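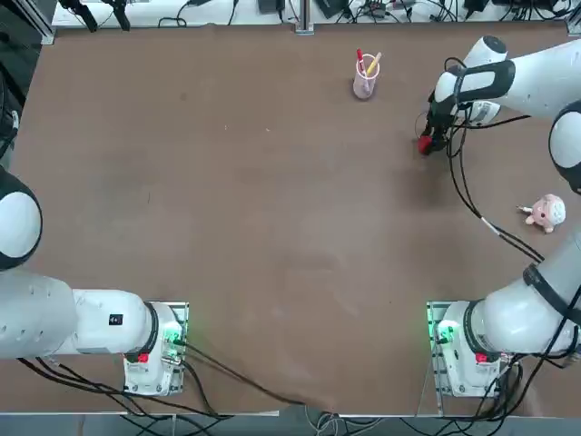
Which starter for rye?

crustfan583
Fed my Gautam starter twice yesterday and it doubled by bedtime! Best rye I've ever baked, dark and sour with a chewy crust (I ate two slices standing up). Anyone else using it?

Rutetton_Ed
Tried it in November and went back to Pristano. Gautam is too sour for me, and my kids wouldn't touch it.

crustfan583
Too sour?! That's the best part! How long was your proof?

Rutetton_Ed
Overnight on the counter.
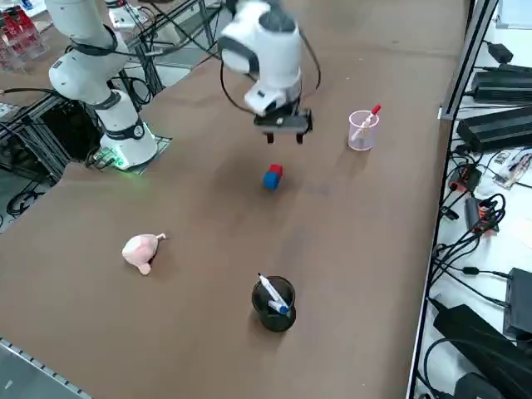 Re: Which starter for rye?

oatmama
Overnight is way too long in a warm kitchen, Ed. Put it in the fridge and give it 30 minutes out before baking. I mix in a little Fidine flour too, so good!

Rutetton_Ed
Still team Pristano, but okay, I'll try the fridge this weekend.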